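Waiting for the New Note
Why small savers keep buying a currency that their own bank will not take back

July 2023

In the market street of Kokcombe there is a money changer with two windows. The left window is for travellers, who want euros or dollars and go away quickly. At the right window the people stay longer. They ask if the rate has moved, they ask if there was any news in the night, and often they buy a small packet of banknotes from a country they have never visited.

I have spent a good part of this year talking with such buyers. I wanted to understand a hope which is very old and which the internet has made much stronger. The hope is that a weak currency will one day be given a new value by its government, in a single night, and that everybody who holds the old notes will become rich before breakfast.

How the story is told

The story has always the same parts. A country has oil, or gas, or metals under the ground. It had a war or a long crisis, and its money lost most of its value. Now the country is recovering, so the money must recover too. There is a law waiting in the parliament. There is a secret list of banks. There is a date, and when the date passes, there is another date.

In February the date was connected with a budget vote. On one forum I counted 15 separate messages in one evening which promised that the vote was the last step. The vote was then delayed, as budget votes often are, and the forum explained the delay as a good sign. A quiet week is also a good sign. A denial by the central bank is perhaps the best sign of all, for why would they deny it if it was not true?

I do not want to laugh at these people. Many of them read more about foreign parliaments than I do. One retired woman in Skornen could explain to me what a quorum is and how many readings a bill needs. What she could not explain was how a law about pensions would change the price of her banknotes.

What a revaluation can do and cannot do

Governments do change their money. The most common way is to remove zeros. If three zeros are taken away, a note of 5,000 becomes a note of 5, and a loaf of bread which cost 1,000 now costs 1. The buyer has fewer zeros in the pocket and exactly the same bread. This is called redenomination, and in the forums it is mixed all the time with a true rise in value.

A true rise is possible as well, but it is usually slow and small. If a central bank made its money many times stronger in one night, it would have to pay for every old note with something real. It would need reserves far bigger than the country has. Its exporters would also suffer, for their costs at home would suddenly be very high in foreign money.

Who earns from waiting

The dealers earn first. The difference between the buying price and the selling price of these notes is wide. At the right window in Kokcombe I asked for both prices, and the loss, if I bought and sold again in the same minute, would have been more than a fifth. Some online shops do not buy back at all.

After the dealers come the people who sell information. Deltalance, a newsletter which I read for 3 months, costs little and arrives every morning. It never tells its readers to buy. It only reports "movement". I found in it translated articles with no source, and one old speech which was given a new title and sent out again.

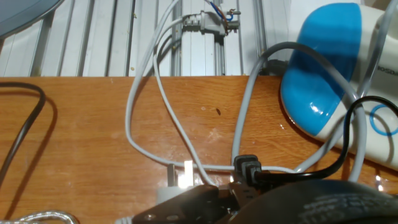
The evening calls

In Suksawat, where I went in spring, a group of savers holds a telephone call each evening. Anyone may listen. The host greets the new callers, reads the rates, and then reads the headlines from the region, very slowly, with a pause after each one. It is a friendly call. People ask after each other's health, and a man whose roof was damaged received good advice about his insurance.

I think this friendliness is a large part of the matter. A person who sells the notes must also leave the call. Several listeners told me that they no longer expect a date, but they would not like to miss the evening if it came.

Before you buy

If you are still thinking about it, ask your own bank one question: will you accept these notes from me today, and at what price? Most banks will say no. Ask the dealer the same question and write down the answer. Check if the dealer is registered for money exchange, and keep the receipt together with the notes.

The woman in Skornen did this in the end. Her bank refused, and the dealer offered much less than she had paid. She sold half of them and put the other half back in the drawer.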